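Week 8 handout – Queues and why they feel so long

Okay, so last week we got as far as the checkout lanes at Fahy and I promised I'd finish the argument. Quick recap for anyone who missed it: customers turn up at random, the clerk takes a random amount of time, and the line you get is a lot longer than your gut says it should be.

Try this at home. Say a clerk can serve 20 people an hour and 19 show up. That looks fine on paper! But run it through the formula from the board (average number in the system = arrivals divided by spare capacity) and you get 19 over 1, so 19 people standing there on average. Drop the arrivals to 16 and you get 4. I still find that a bit shocking, and I've been teaching it for years.

Then there's the question Nyokabi asked on the way out: is it better to have 2 clerks with separate lines, or 2 clerks sharing one line? Sharing wins, as long as people don't mind the walk. With separate lines you sometimes get one clerk sitting idle while the other is swamped (anybody who's been to the post office on a Saturday knows the feeling).

Things to bring next time:
Your arrival logs, at least 200 rows please
The Lozano chapter, up to the part on priority rules
A calculator – phones are okay

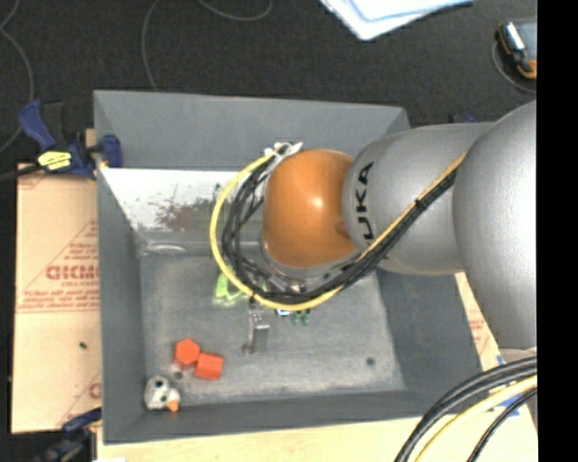 Fig. 1. KUKA arm reaching into a gray bin.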